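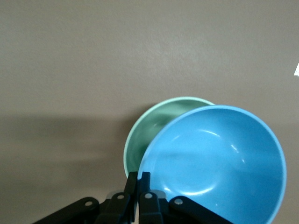

Can I repaint a laminate kitchen table without stripping it?

Posted in Home & Furniture, May 22, 2019

We moved into a rental house in Kerkville and the owner left us a kitchen table. She says we can do whatever we want with it. The top is laminate over particle board, dark fake walnut, with a few scratches and one spot near the corner where the edge strip is coming loose. The legs are steel and fine as they are.

I would like the top to be a lighter color. I have painted bookshelves before but never something people eat off of every day. We have two kids and the table gets wiped down after every meal, so whatever I put on it has to survive a wet sponge.

My questions are mostly about prep. Do I have to get the old surface off completely, or can I sand it and prime it? Does the primer have to be a special one? And how long do I need to leave it before we can use it again? I can keep it in the garage for a week or so but not all summer. My budget is 50 dollars, not counting sandpaper, which I already have.

I don't own a sprayer and don't want to rent one. Brush or roller only.

Paraskevi Galanis

Takeshi Sugiyama
Member, Grostenville

You can paint it without stripping. Laminate doesn't strip anyway, it is a plastic sheet glued to the board. If you try to take it off you will be left with rough particle board, and that is a much worse surface to paint.

What I did on ours:

Fix the loose edge first. Put contact cement on both sides, let it get tacky, press it down and clamp it with a scrap of wood so the clamp doesn't leave a dent. Leave it overnight.

Wash the whole top with a degreaser. Kitchen tables have a film of cooking oil and old spray cleaner on them even when they look clean. Rinse it with plain water and let it dry completely. I washed mine twice.

Sand with 150 grit until the shine is gone everywhere. You are only scuffing it. Don't go through the pattern layer, and go easy on the edges, where it is thin. Wipe off the dust with a damp rag.

Fill the scratches with a two-part filler. Spackle is too soft for a tabletop. Sand the filler flush.

Prime with a bonding primer. It has to say on the can that it sticks to laminate or glossy surfaces. Regular wall primer will peel, sometimes in whole strips. Two thin coats, with a light sanding at 220 between them.

Paint with a water-based enamel meant for cabinets or trim, using a four-inch foam roller. Thin coats again. I needed three because I was covering a dark color. If you are also going from dark to light, get the primer tinted toward your final color and you may save a coat.

Drying and curing are two different things. Mine felt dry the same evening, but I could still mark it with a fingernail on day four. I waited 7 days before putting it back in the kitchen and we used placemats for three weeks after that. Read your can for the cure time. Cold garages make it slower, and so does humid weather.

On the budget, a quart of each is plenty for one table. The primer was the more expensive of the two where I live. Don't buy gallons.

As for clear coat, I skipped it. Some people put a water-based polyurethane on top. It adds protection, but over white it can go a little yellow, and if it gets scratched the repair shows.

jitanus
Guest

I just used leftover wall paint on mine and it was ok for a while. Then my coffee cup stuck to it and pulled up a ring. So maybe not that.

Fukuda
Member

Agree with most of the first answer, but I would put a clear coat on if there are kids. Markers come off polyurethane a lot easier than off bare enamel. Get the kind labeled non-yellowing, and put on at least two coats.

Also check the underside of the board near the loose edge. If water got in there, the particle board swells and the strip will never sit flat. You can usually feel it with your thumb. If it is only a small swollen area, let it dry out for several days, sand it level, seal it with the primer and then glue the strip back. If it is soft or crumbling, I would look for another top and keep the legs. Used tabletops go cheap around here, more so in July when people are moving.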